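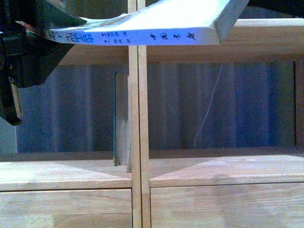
How do you keep oversized art books from sagging sideways on an open shelf?

Put the heavy ones against an upright, spines out, and let the tallest one lean face out instead of squeezing it in.

I've been redoing my bookshelf all week, and I'm so happy with it I had to write it up! It's pale unfinished wood, with a blue-gray cloth across the back (I got the fabric in Codham ages ago and never sewed a thing with it). I wanted art books only on this one. The Chinese ones had been in a box under the bed since we moved, and every time I needed one I had to drag the whole box out, which got old fast.

My first plan was to sort by color, like that Zela catalog everybody passes around. It looked great and I couldn't find anything, so that lasted one evening. Now it's by size, then by language, and the white covers look really nice next to the pale wood.

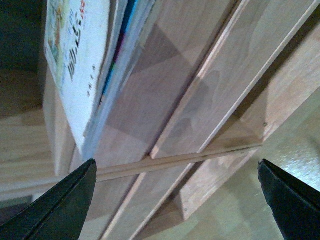

White book leaning on the rack, cover out.

I still haven't decided about oiling the wood. The Flollik oil I used on my desk went a bit orange, and I like this shelf pale. Maybe I'll try a dab on the underside in June and see. Next up is the cookbook pile in the kitchen, and I'm thinking one long low shelf over the counter if I can find a board that fits.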